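I put off sorting our kitchen table drawer-overflow situation for most of a year, so if yours looks like a yard sale too, hi, you're among friends. Here's how I clear a table that has turned into a dumping ground, start to finish, in one evening. Mine took up to two hours the first time. Now I do it on a Wednesday after dinner and I'm done before the tea gets cold.

## Before you start

Grab a trash bag, a damp cloth, and a couple of plates or shallow bowls. Yes, plates! I used to buy little organizer bins and then the bins became clutter (I had 18 of them at one point, stacked inside each other in the hall closet). A plate you already own does the same job and goes back in the cupboard when you're finished.

## Step 1: Give everything a plate

Go left to right and don't skip around. Put each thing on a plate by the room it belongs in. One plate for kitchen stuff, one for anything electronic, and another for whatever the kids left behind. My sister-in-law Nuria sorts by person and swears by it, but at our house half the stuff belongs to everyone, so rooms work better for me.
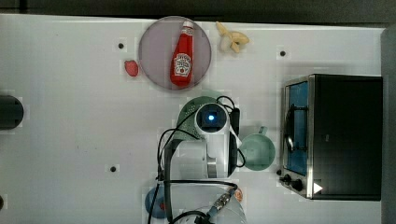
*Ketchup gets the kitchen plate. Toy banana still waiting its turn.*

Don't make decisions yet. If you catch yourself reading an old receipt, put it down and keep moving. Paper goes in one pile, face down - you can look at it in Step 3.

## Step 2: Walk the plates

Pick up one plate, carry it to its room, and put every single thing away before you come back for the next. This is the part I always want to cheat on. If something has no home, it gets one right then, even a lousy one. Our spare batteries live in an old mug now and you know what, I can find them.

Cords and gadgets go last, when I have some patience left.

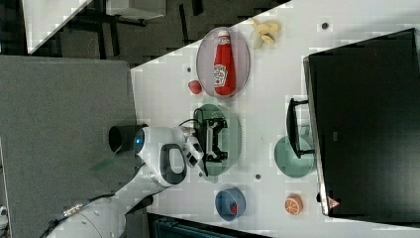 Wrap each cord loosely, in a loop as wide as your hand, and close it with a twist tie from a bread bag. Tight wrapping is how I killed two phone chargers. Then stick a bit of masking tape on the end and write what it's for, so you don't have to play the guessing game next time.

## Step 3: The paper pile

Sit down for this one. Three choices only: pay it, file it, toss it. I set the oven timer and stop when it beeps, finished or not. Leftovers go in a folder on the fridge.

## Step 4: Wipe and leave it alone

Wipe the whole table, corners too, and then put nothing back on it until morning. Not even the fruit bowl. If a jacket shows up on it overnight, move it before breakfast and you're good until next Wednesday.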